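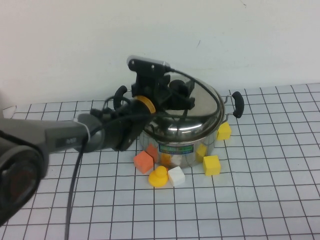
How many examples does a robot arm need before it can learn a kitchen chore?

It depends on the chore and on how much the kitchen changes from day to day. The group at Stolar, a small automation firm in Rodby, set its target at 2,000 for anything that involves a lid.

Loredana Rinaldi runs the collecting. She came to Stolar from a commercial bakery in Orkholm, where she trained new staff on the packing line, and she says the two jobs have a lot in common. People guide the arm through a task, the computer records what the cameras saw and how the joints moved, and the recording goes into a pile with the others. Software is then trained on the pile. One complete run from start to finish is called an episode.

A good shift produces 60 episodes. A bad one produces 40, usually when a cable has to be rerouted or someone has to redo the calibration. The operators work for 2 hours at a stretch and then switch, a rule Rinaldi brought in last June after she noticed that the late recordings were getting sloppy. The arm would stop short of the handle, back up and try again. Those attempts were kept, but they were labeled so they could be left out of training later.

"If the person is tired, the robot learns tired," she says.

We respect your inbox. Sign up for our Thursday newsletter and get new features by email. You can unsubscribe at any time.

Between episodes the operator changes the layout. The pot moves a few squares over or gets turned. The toys and blocks go somewhere else. Early on, the group left everything in the same spot and got a model that did very well until the pot was bumped, at which point it closed its fingers on air. Henryk Grabowska, who writes the training code, threw out that whole first set and started over. He keeps a printout of the failure rate from that week in his desk.
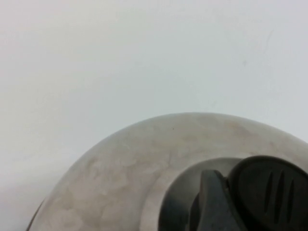
Grabowska spends most of his time on what the wrist camera gives him. A fixed camera sees the whole table, but it can lose the part that matters once the gripper is in the way. The wrist camera gets closer and has troubles of its own. Steel is hard, because its reflections and smudges can change with every small move. A black grip is easier for him to work with, and the three grooves molded into the rounded tab are the sort of edge he wants a model to notice. Even then, with the tab running out of view at the lower right, the model has to make do with part of a handle and a stretch of mottled metal.

He has tried filling the gaps with computer-made images. They helped with plastic containers and did very little for metal, so the lid work still depends on people putting in the hours.

The finished model is meant for Owen, a kitchen assistant Stolar hopes to test in a school cafeteria. The arm will have to handle cookware it has never been shown, and Rinaldi has started buying used pots for that reason. She pays about five dollars apiece and prefers them dented. The next round of recording starts with those, on the same table, with a new operator on the morning shift.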